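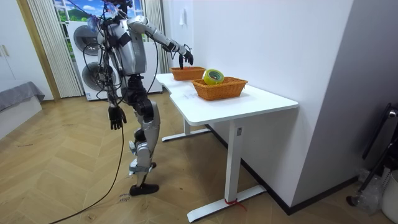
I've covered the county courthouse and two police departments for a small weekly paper long enough to have a shelf full of dead voice recorders, so take it as high praise when I say the Flumdale is the first one I've wanted to tell people about.

What I do all day is sit in arraignments, sentencings and the odd suppression hearing, then stand on the steps while a lawyer mumbles at me with buses going by. Our judges let credentialed press record audio for note-taking (check yours, the rules are all over the place). A recorder has to be silent, has to start the second I press the button, and has to let me find one sentence again an hour later with an editor waiting. The Flumdale does all of this and I'm a little bit in love with it!

The bookmark button first. It's big, it sits right under your thumb, and it makes no sound at all. Every time a judge says a number, I press it: 4 months, 20 hours of community service, restitution of $1,257. Back at my desk I jump from mark to mark, and each one starts playing a few seconds before I pressed, so I get the whole sentence and not the tail end. I used to scribble times in the margin of my notebook and then fail to read them.

Sound is very good. In the big courtroom, where the witness microphone has been bad for years, I could make out a police officer's testimony from the second row of the gallery. From the back row it gets muddy, and whispered sidebars are a lost cause, as they should be.
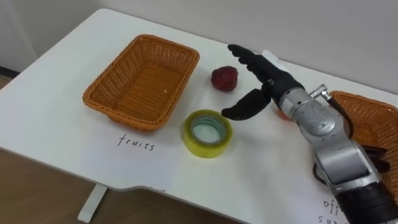
Battery life has been no trouble. I ran it through a full day of a burglary trial, lunch break included, and it still had plenty left for the phone interview afterward.

The matching software is called Gratik, and I expected to hate it. It makes a rough transcript on your own computer with nothing sent anywhere, so I'm fine using it for interviews with victims and witnesses. It's decent with ordinary talk and hopeless with last names and statute numbers. "Arraigned" came out as "a rained" three times in one story. Use it to find your place, then listen to the audio before you quote anybody. Please!

Gripes:

- The belt clip is weak. Mine let go on the courthouse stairs (the recorder survived, with a scuff).
- Files are named with a string of digits, and you can't change that on the device itself.
- The screen is too bright for a dark courtroom, even on the lowest setting. I put tape over it.

Before this I carried a Kamness, still a solid choice if you mostly do sit-down interviews and want to spend less. Its mark button beeps, though, and I once had a bailiff walk all the way over to me on account of that beep.

I'm keeping the Flumdale, and I've already asked my editor for a second one for our city hall reporter.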